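4.2 Teaching the two-arm case task

Reading time: 9 minutes

This section covers how the demonstrations for the phone case task were collected, how they were cleaned, and what we changed after the first round. The recording software, Stukach, is the same one used for the single-arm tasks in Section 4.1. Only the parts that differ are given here.

Task definition. The operator controls two arms at once. One arm holds a flexible phone case by a corner or along an edge, and the other handles the flat body that goes into it. The two are brought together until the body sits under the rim of the case on all sides. An episode ends when the operator presses the foot pedal, which is also how an episode is marked as failed. No automatic success check was used. We tried a depth threshold early on, but a case that is seated on three corners and riding up on the fourth gives nearly the same reading as one that is fully seated.

Two ways of demonstrating. We compared guiding by hand with remote control. In the first, the operator stands beside the arms with gravity compensation switched on and moves each wrist directly. In the second, the operator sits at the Pons station and moves a pair of small leader arms, whose joint angles are copied to the full-size arms. Both methods store the same data: joint positions, commanded positions, gripper opening, and the wrist camera streams.

Guiding by hand was faster to learn and gave smoother approach paths. It was a poor fit for the last part of the task. The operator's hands and forearms were often in the wrist views, and a policy trained on those episodes stalled when the hands were missing. It also left the commanded position equal to the measured position at every step, so the force that the operator applied while pushing the corner home was not recorded in any form the policy could use. Under remote control the leader arm can be moved slightly past the point where the follower is stopped by contact, and the gap between the two is stored as part of the action. We found this gap to be the most useful signal in the insertion phase. All final training data for the task was therefore collected by remote control – the guided episodes were kept only for the approach phase tests in Section 5.

Grip on the case. Operators were free to choose where to take hold of the case, within one limit. The holding gripper had to leave the opening of the case clear, so a grip across the middle of both long rims was not allowed. Most operators settled on a corner pinch with the case standing more or less upright above the table (Figure 4). A corner pinch keeps the fingers out of the way of the incoming part, but it lets the case turn about the contact point when the other arm pushes. Experienced operators used this on purpose. They set the far end first, let the case swing down over the body, and then closed the near corner. New operators tended to fight the rotation by closing the gripper harder, which folded the rim inward and made the next attempt more difficult.

Collection schedule. Four operators took part, all working at the Vumstead site in May. Each was given a practice period that was not recorded. We then collected 1000 episodes, with the starting position of the case changed by hand between episodes. Tabletop, lighting, and case color were varied by session and not by episode, to keep setup time down. We see the effect of this choice in the results, where errors are grouped by session more strongly than we expected.

Cleaning. Episodes were removed for three reasons: a dropped camera stream, a pedal press before the arms had come to rest, or a regrasp that took place outside the view of both wrist cameras. Slow episodes were kept. An earlier version of the filter also dropped any episode with a pause in it, and this was a mistake. Operators pause just before contact, when they are lining up the far end, and removing those episodes left the policy with almost no examples of small corrections near the rim. After we put the pauses back, the policy slowed down in the same place and its corrections became smaller and more frequent.

A second problem was left and right. Operators differed in which arm held the case, and mirrored episodes were first treated as extra variety. Training on the mixed set led the policy to reach for the case with both arms in a small number of trials. We fixed the roles of the arms for the remaining sessions and mirrored the older episodes in software, swapping the camera streams as well as the joint values.

Operator effort. Remote control of two arms is tiring, and the quality of the data falls with the length of the session. The mean time per episode rose toward the end of each session, by around 66 percent for the least experienced operator. We now end sessions earlier and place the hardest starting positions first. The leader arms from Cestska have no force feedback, so operators judged contact by sight alone, mainly from the bending of the rim in the wrist view. Adding feedback would likely help here, but we have not tested it – the results in Section 5 should be read with this limit in mind.

Reader comments

kinematic_pete: Did you try storing the leader-follower gap as its own channel, or is it only implied by the commanded position? We had better luck when it was separate.

Author reply: Only implied. A separate channel is on the list for the next version.

R. from the lab downstairs: The note on pauses matches what we saw with cable routing. Our filter had the same rule and we took it out too.

mossgate: Please post the mirroring code. Swapping the streams but forgetting the wrist roll sign cost me a week.

Contact the authors through the project page | Copyright 7/20/25, the authors | Back to top

Figure 4. Corner pinch on a light pink case during a two-arm demonstration, wrist camera view.

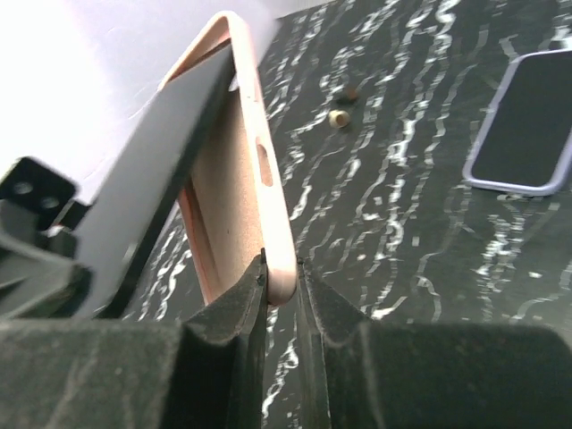 Why record the commanded position as well as the measured position when a robot is taught by remote control?

The two values differ whenever the arm is pressing against something, and that difference tells the policy how hard the operator meant to push. With the measured position alone, pushing on a part and merely resting against it can look the same in the data.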